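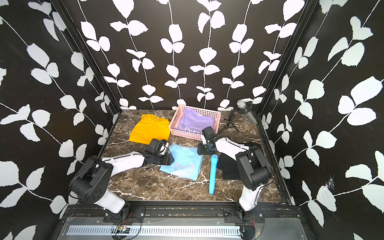
Two-arm workcell with folded T-shirts and a pink basket

Sistgate is a motion planning and control package for pairs of small robot arms that share one workspace. It was first written at Ochoa as an add-on to the Muro simulator and became a separate program with version 11. The planner treats both arms as a single system and checks each path for collisions before sending it to the motors. Cloth is handled by a separate module, Skalimau, which picks grasp points on folded garments. It was trained on more than 3000 grasps. Version 12 added a log viewer and dropped support for the older Muro scene files.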